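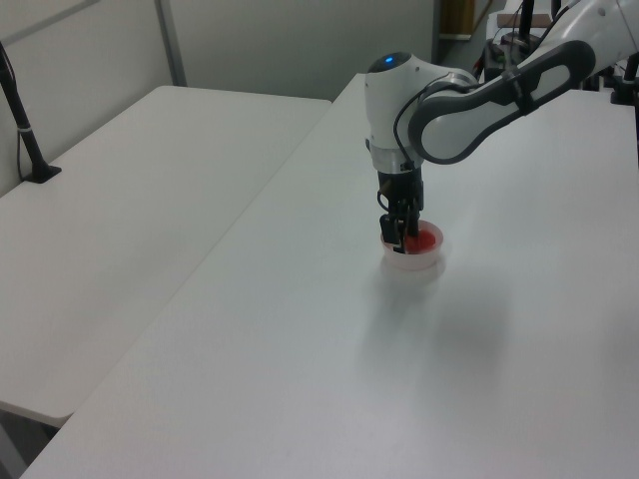

January, still up at midnight

I finally sat down with the old handheld tonight, the one I bought in college and then carried through four apartments in a shoebox. I had told myself I would play for half an hour before bed, and of course the tea went cold and the radiator shut itself off and I was still on the couch with my feet under me, trying to get across the ice bridge in Prulska. I'd forgotten how much I love that game! The music alone put me right back in that drafty room over the bakery, with the window that wouldn't close.

My save file says 46 hours, which can't be right, or else I spent a lot more of junior year on it than I ever admitted to my mother. I had left myself standing outside the Kakakhel gate with 17 coins and no lantern. Why no lantern? I must have had a plan. I wandered around for a good while trying to work out what it was, then gave up and walked all the way back to the village to buy one, and the shopkeeper wouldn't sell to me until I had talked to his sister (I remember her now, she's the one with the goats), and by then I was so happily lost in it that I didn't mind.

The left shoulder button is going. You have to press it a little toward the middle or it won't catch, and the shield comes up late. I could open it up and clean the contact, but the last time I took one of these apart I had a spring fly behind the stove, and it lives there to this day. Maybe I'll ask at the repair counter when I'm downtown. They charge too much, but they are kind about old things.

Ertuğrul Yüksel wrote back about the swap, finally. He'll take my boxed copy of Pluvgate and send me the Sotia cartridge with the manual, as long as I don't mind the torn label. I don't mind it one bit. I've wanted to read that manual since I was a kid, because my cousin had one with the map folded into the back, and she only ever let me look at it while she was holding it. He says his map is still there, a bit soft along the creases. He also asked for my best time on the Pluvgate canal race and I had to confess that I've never finished it without falling in.

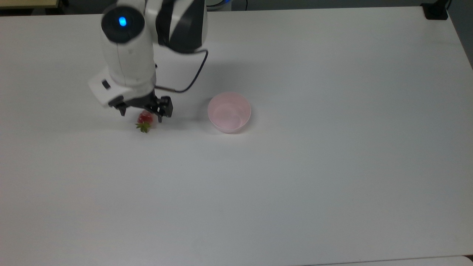 The next evening

Packed up Pluvgate for the mail. I'll admit I played it one last time before it went in the box, which took up most of the evening, and I fell in the canal again, twice at the same bend. I wrote Ertuğrul a note to go with it and it ran onto the back of the page, as my notes do.

Then back to Prulska with my new lantern. The cave under the gate is so much smaller than I remembered, and the big moth at the bottom went down on my third try. I'm at nearly 77 percent now, so the file says. I want to find the last of the bells before the Sotia cartridge gets here, or I know I'll wander off and leave this one in the shoebox again.

Must look for the charger with the short cord. I think it's in the drawer with the batteries.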